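From: Hajnalka Pap
To: Canance Shared Kitchens list
Date: April 11, 2022
Subject: Re: [kitchens] Proposal: small electric pots for the Katville rooms

Pacita Villanueva wrote:

> Hi all,
>
> I've been trying the Millulier electric pot for a few weeks and I think
> we should buy 8 of them for the Katville rooms before the September
> intake. They're compact, they boil, simmer and steam, and the glass lid
> means people can keep an eye on their dinner without opening it. Azevedo
> will do the lot for $1,565 including delivery. It would take a lot of
> pressure off the shared stove at six o'clock, and I honestly think the
> mint green would cheer the place up.
>
> Can we have a yes or no by the end of the month? Azevedo won't hold the
> price longer than that.
>
> Pacita

Pacita, thanks for doing the legwork and for leaving one in the downstairs kitchen so the rest of us could have a go. I've had a go. I'm not at yes yet.

First, the money. We spent $172 on the last round of saucepans and they're still in use, dents and all. I'd want to know what we are getting for the difference. If the answer is "less queueing at the stove" then fine, but has anyone written down how bad the queue really is? I cook down there most evenings and I wait now and then, usually behind the same person doing rice.

Second, the size. The pot is small. Lovely for one person and a packet of noodles. Put the steaming rack in and you've got room for a few dumplings or some broccoli, and whoever wants a proper serve of vegetables is back at the stove anyway. I also don't see the rack lasting. It's a loose wire thing, and every loose wire thing we have ever owned has ended up behind the fridge or in somebody's room. Do Azevedo sell the racks separately? What do they charge?

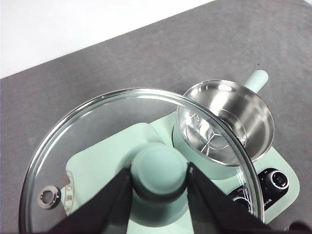

Third, lids. We have a poor record with glass lids at Katville. There were 5 on the big pans when I moved in and I can find one. I know the steel edge is supposed to help, but an edge doesn't do much when the lid goes onto the floor tiles knob first. I would like a price for a spare lid in writing before we commit to anything, because a pot without its lid won't steam, and then we've paid steamer money for a kettle with a handle. Same goes for the steam vent. It's a tiny hole with a metal ring and somebody will have to get the starch out of it. I used the corner of a dishcloth and it wasn't much fun.

Things I did like, in fairness: the steel inside wiped clean with hardly any effort, and the handle is a decent length. It looks tidy on the bench. I don't care about the colour one way or the other, though I'd point out that pale green shows tomato.

Where would 8 of them live? The cupboard under the window is full of cake tins. If they stay on the bench we lose the chopping space, and if they go into the rooms we're into the question of cooking in bedrooms, which took most of last winter to settle and which I have no wish to open again. Pacita, your message says "for the Katville rooms" — do you mean the kitchens or the bedrooms? I read it both ways.

My suggestion would be to buy two, put one on each floor, and see what's left of them by September. Yes, we'd lose Azevedo's bulk price. I'd still sooner lose a bit on two than find out about the lids on eight.

Could whoever has the quote please post the whole thing to the list, including whatever it says about returns? So far I've only seen the total.

Hajnalka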